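Lenora gripper log, continued. Two new pads today, and a small problem with the trigger.

The old pads were smooth and the small things slipped away when I closed my hand. So I ordered ribbed ones from Skallura, 8 pieces in a bag. They came after 13 days. I glued the first pair in the evening and left it overnight under a weight.

The glue is the important part. My first try in November was with a cheap glue and the pad fell off in the same week. Now I clean the finger with alcohol, make it a little rough with sandpaper, and then I use very little glue.

Both grippers are in use at the table now and I go slowly through the small objects.
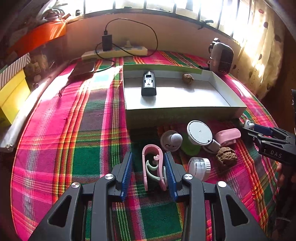
Pink clip between the blue pads. The walnuts are next.

I ask for advice on one point. When I squeeze the handle softly, the first 2 mm do nothing, and then the fingers move too quickly. Is it the spring, or are my holes too wide? I drilled them by hand, so I suspect the holes.

Someone in the Dranamano forum told me to put thin washers under the pivot screws. I will try it on one side first, so I can compare.

Cost until now is some 100 euros for the pair, without the failed prints. I did not weigh the failed prints and I prefer not to.

Next post when the washers arrive.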